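Setting Up the Gostia Two-Finger Gripper for Handle Lifting

Applies to the Cadwaladr bench kit, all models.
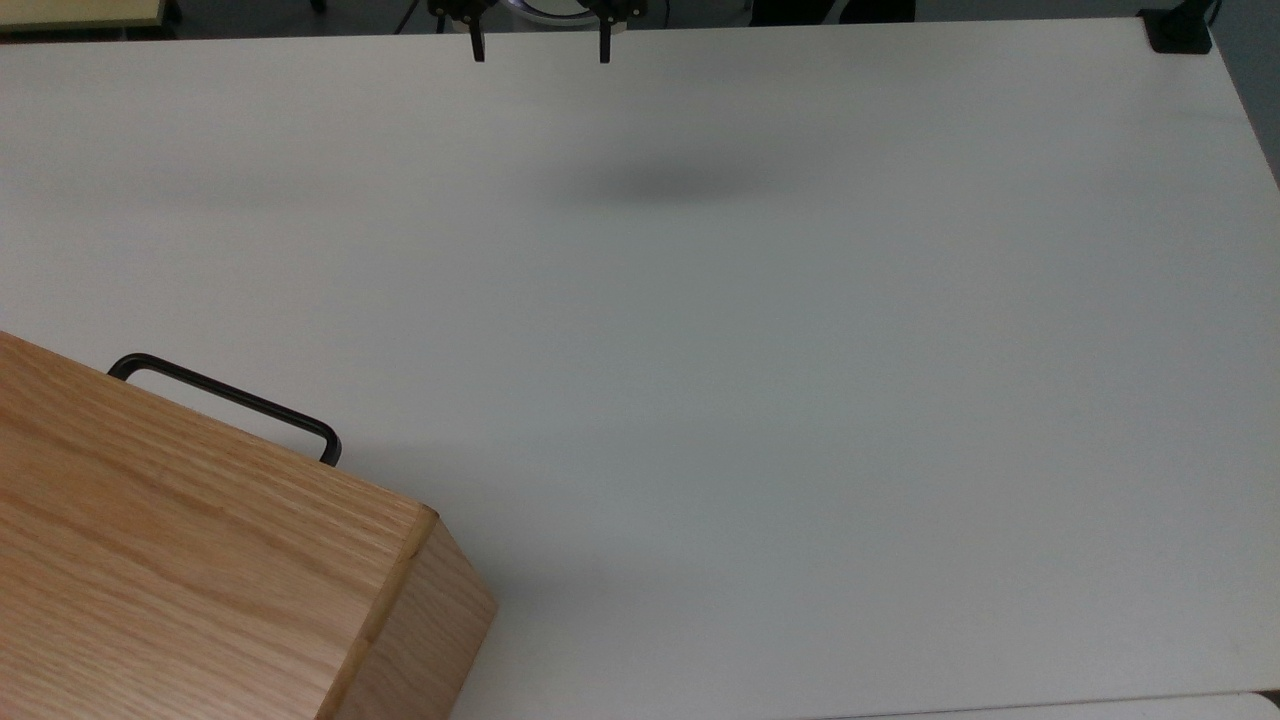
Gripper open above the bench, with the wooden box and its black metal handle at lower left.

Before starting, confirm that the bench is level and the work area is clear of everything except the item to be lifted.

1. Home the arm and open the fingers fully.
2. Enter the handle's black value in the colour menu if automatic detection fails.
3. Set the approach height to 192 mm — lower settings are reserved for flat stock.
4. Set closing force to 13 N and run one slow cycle.
5. Save the program. Storage is limited to 149 entries.

A full calibration takes around 40 minutes and should be repeated whenever the fingers are replaced.

Replacement fingers may be ordered from the Forstead service centre under part number 1432. Enquiries: Rhodri Maddocks, Dimthorpe office.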